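Encombe Play Kitchen Lending Sets: Frequently Asked Questions

Search this site Search Go

What is in a lending set?
Each Encombe set contains one pan, play food, two cloths and a printed contents sheet. The play food varies from set to set. The contents sheet inside the lid is the correct list for the box in your hands; the catalogue entry is a summary and may be out of date.

Are the pans toys or real cookware?
Real cookware. Encombe sets use small household frying pans with a nonstick lining. Toy pans were withdrawn in May after repeated handle failures. The replacement pans have a fixed handle and weigh 600 g.

Can the pan be used on a hob?
No. Pans issued with a set are for play only. Once a pan has been in a set it is not returned to cooking use, whatever the state of the lining.

Which foods fit which pan?
The inside base of the standard pan measures 208 mm across. Most single pieces lie flat on it. Long pieces such as corn, carrots and leeks may need to be laid on the diagonal, or with one end resting on the rim. Neither position damages the piece. Do not bend or press a long piece to make it sit lower. 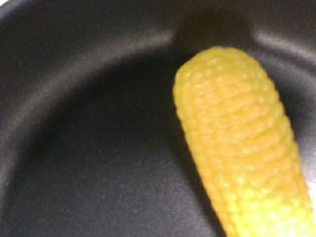 Toy corn cob in a nonstick pan.

How do I clean the corn and other pieces with a raised surface?
Dust and crumbs collect between the rows of kernels. Use a dry, soft brush first, working round the cob along the rows, then along its length. Follow with a cloth wrung out in warm water and a small amount of washing-up liquid. Leave the piece on a rack overnight before it goes back in the box. Do not soak any piece unless the contents sheet marks it "S".

Can play food go in the dishwasher?
No. The same applies to the pan.

How do I clean the pan?
Wipe with a damp cloth. Scouring pads, metal utensils and powder cleaners will mark the lining. Dry the pan before stacking anything in it.

There are small pale flecks in the pan. Is the lining coming off?
A speckled finish is normal on many nonstick linings and cannot be felt with a fingertip. Dust and fibres look similar but wipe away. If you can feel an edge, or if bare metal shows, stop using the pan and ask for a replacement. Please do not try to sand or recoat it.

The yellow on some pieces looks uneven. Is this a fault?
Not usually. Raised surfaces look darker in the gaps and lighter along the top, and strong light from one side exaggerates this. Check the piece in daylight, turning it over. Colour that comes off on a damp white cloth is a fault and should be reported.

What age are the sets for?
Three years and over. The pan's weight makes it unsuitable for younger children. Several Adudari pieces are also below the size limit for under-threes.

Can I mix pieces from Adudari and Bautista sets?
Yes, provided each piece goes back to its own box. Adudari pieces carry a round stamp and Bautista pieces a square one. Worn stamps can be redone at the Skuvorton desk.

How long can I keep a set?
The loan period is 20 days. One renewal is allowed if no other borrower is waiting.

What happens if a piece is lost?
Cross it through on the contents sheet and return the set as normal. There is no charge for the first missing piece. We hold some 400 spare pieces, and common vegetables can generally be replaced from stock.

Who do I ask about a question not covered here?
Write to Berenice Beltrán, sets and repairs, at the Skuvorton desk. Give the box number and the name of the piece as printed on the contents sheet.

14 people found this page helpful
3 shares

Contact us | Copyright Encombe Lending Sets | Back to top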